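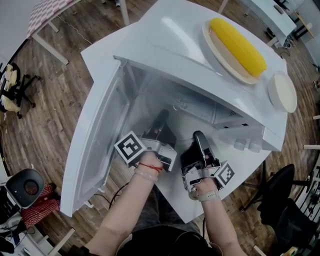 Margaritis asked, within two minutes of arriving, whether the robots could do it without us, and the rest of the open day was in some sense an attempt to answer him. The visit to the Stundton site was planned as a side activity of the Billolov study, and we report it here because it changed how we ran the study afterward.

4.2 The open day

Figure 6. Collection of the microwave task with two hand-held grippers. The door is open and the left gripper is inside the cavity. A plate with an ear of corn rests on top of the oven.

Over the day, visitors and staff together recorded 686 episodes, a figure we were proud of until we watched them. Guests received a short briefing, a pair of grippers, and a table. The briefing asked for slow, smooth motion. Most guests took this as advice for other people. Episodes in which a marker cube left the camera's view for more than a moment were dropped, along with those in which the operator turned to wave at a relative.

The microwave station (Figure 6) drew the longest line, somewhat to the disappointment of the colleagues who had prepared the drawer station next door. Opening a door and putting food behind it is a task on which every adult holds firm opinions. Several visitors reached into the oven from an angle our own operators had never tried in training, and Orestis Margaritis, who had by then stopped asking questions and joined the line, insisted on closing the door with his elbow. The elbow has no marker. We kept the episode as a negative example.

The afternoon demonstration of the trained policy on the Lider arm lasted about 6 minutes, including the applause, which came early. The policy had been trained only on staff data from July and favored one approach to the cavity, as did the staff. Following Kalogeropoulos, we now report results separately for expert and casual operators, and Section 5 compares the two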